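Subject: Re: [land-records] Chain lengths on the Tekesport plats

Shoshana Castellanos wrote:
> I have the 1786 plat for the north lots at Tekesport and the
> bearings close fine, but every distance comes out long when I
> lay it over the later Sudow survey. I am using 66 feet to the
> chain throughout. Is the original surveyor just sloppy, or am
> I missing a conversion?

Shoshana,

Check the chain before blaming the surveyor. If every line is off in the same direction and by the same proportion, the unit is the first suspect. Random error would give you some short lines along with the long ones, and the figure would not close as well as you say it does.

Two things to look at.

First, whether the plat gives distances in chains and links or in poles. Rodrigues used both on the Testthorpe sheets, sometimes on the same sheet, and the clerk who copied them into the deed book did not always carry the abbreviation over. A line written "36" with no unit is 36 poles in most of the lot descriptions I have checked, so 594 feet.

Second, the local allowance. Several of the Testthorpe deeds carry a phrase such as "with allowance for roads," and in those the measured line is longer than the line paid for. Look at the deed text, since the plat usually leaves it out.

As a test, take the longest line that has a surviving stone at both ends and compute the ratio of the Sudow distance to the plat distance. Repeat for three or four others. If the ratios agree to within 1 part in 500, you have a constant factor and can scale the whole sheet. If they scatter, treat each line separately and hold the stones.

Do not adjust the bearings at the same time. Rotation for declination is a separate step — mixing the two hides errors in both.

The deed book index is missing a run of pages after 60, so search by grantor there.

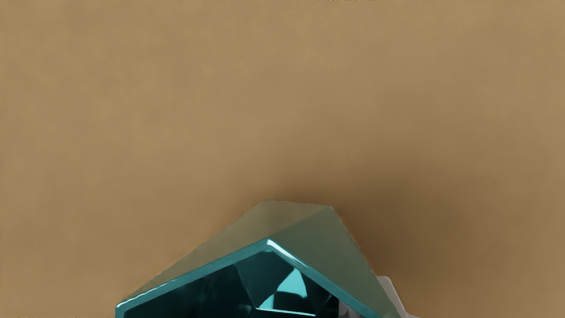

How many feet are in one pole?

One pole is 16.5 feet, the same length as a rod or perch, and four of them make a 66-foot chain.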